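In Praise of the Bad Mug

My office has a kitchen, and the kitchen has a cupboard, and the cupboard holds more mugs than the building holds people. Every one of them was given away by somebody who wanted to be remembered. Two are from Gallix, which sold us accounting software and then stopped answering the phone. One is from the Sidov half marathon, a race I have never run and which, judging by the condition of my coworkers, none of them has either.

I would like to defend these mugs. They are under attack.

In March a memo went around proposing that we replace the lot with a matching set. The word "cohesive" was used. The new cups would be stackable and the color of oatmeal, and they would come from a firm called Ornano, whose catalog runs to 578 pages and contains, as far as I could tell, a single shape. I read more of it than I should have. Ornano makes cups for people who find the sight of other cups upsetting.

The case for matching is easy to make. Matching cups stack. They look tidy in the background of a video call. When one breaks you can order another, and the new one will slide into the dead one's place without anyone feeling a thing.

That last part is where I get off the bus. I have eaten at my aunt's table all my life, and there isn't a pair of anything on it. She has a saucer with 1817 painted on the underside, which the family used to believe was the year it was made and which a dealer later told her was the pattern number. She kept using it. It has been under a gravy boat, a candle and, for one long winter, a leaking radiator valve. If you asked her to replace it with something cohesive she would ask you to leave, and she'd keep your coat.

A cup you didn't choose makes small demands on you. It has a handle that fits three fingers, or a lip that sends the last mouthful down your shirt, and you learn its ways as you would learn a neighbor's. I know which of our mugs burns the knuckles. I know which one holds enough coffee to get through the budget meeting — it's the ugly one from Ginting, with the parrot — and I know to get there before nine if I want it.

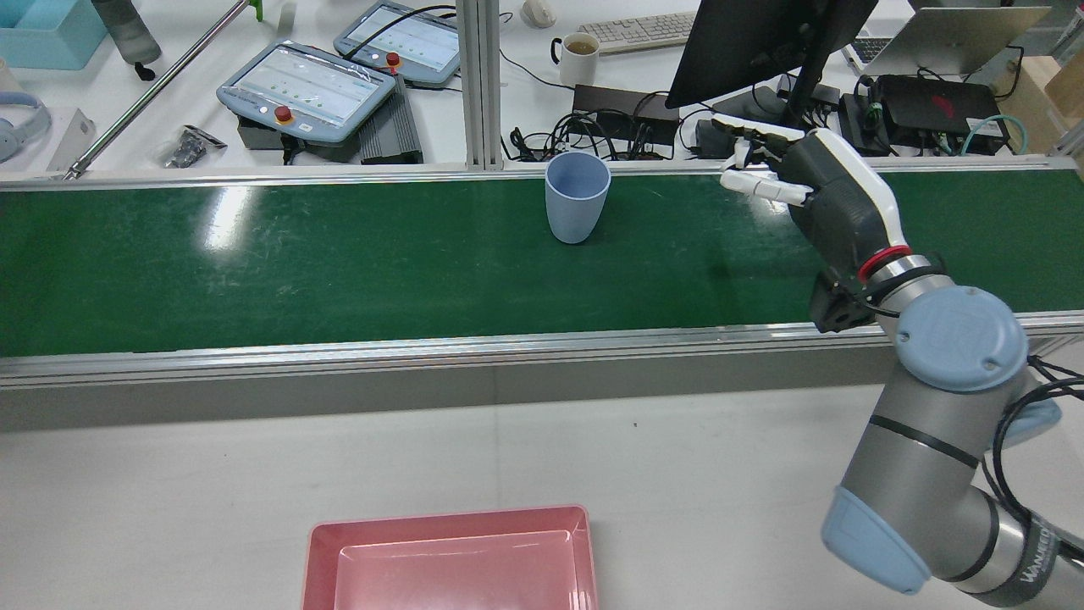

What We Lose When It All Stacks

The people who want matching cups are rarely wicked. They have had a long week and they opened a cupboard and something fell on them. I sympathize. But the tidying never stops at the cupboard. First the mugs go, then the odd chairs, then the lamp that somebody's mother gave to the front desk, and one morning you walk in and can't tell whether you work there or are waiting to see a dentist.

I stayed in a rented apartment last year that had been finished to this standard. Everything in it was pleasant. The plates were pleasant, the forks were pleasant, and the one picture on the wall was of a pebble. After four days I could not have told you what I had eaten off or sat on. I came home and drank out of a jar, on purpose, for the taste of it.

The defenders of sameness will point to cost, so let me meet them there. The oatmeal cups were quoted to us at some 2000 dollars, with delivery, for a cupboard that is already full. The mugs we have cost nothing. They were thrust at us by strangers at trade shows, and our only expense has been the embarrassment of carrying them home.

I'll grant one point. A few of the mugs are past saving. There's one with a crack you can feel with your thumb, and another whose slogan should never have been printed, even in the year it was printed. Those can go. I'd hold a short service by the recycling bins.

The rest should stay where they are, handles pointing in every direction, falling out now and then on whoever opens the door too fast. The memo asks for comments by the end of the month. Mine is attached, and it is longer than this.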